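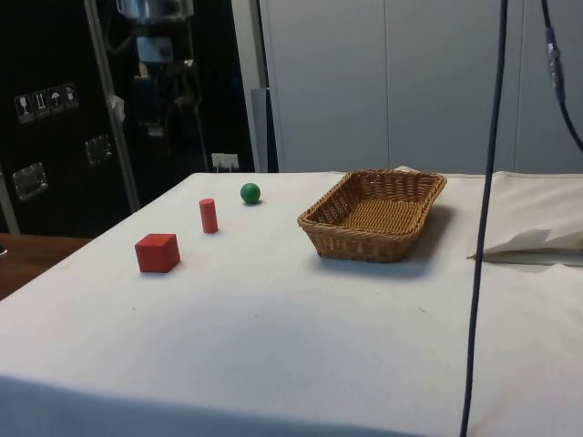

Wooden cube, cylinder and ball with the wicker basket

Our Bescombe shape set is the one we always come back to when people ask for something plain and lovely to play with. You get a red cube, a red cylinder and a glossy green ball, cube and ball in wood, plus a shallow woven basket with a braided rim to keep them in (or for little ones to tip them out of, over and over!). Suitable from 12 months. Wipe the shapes with a damp cloth and let them dry before they go back in the basket. Spare baskets are sold separately, in packs of 2.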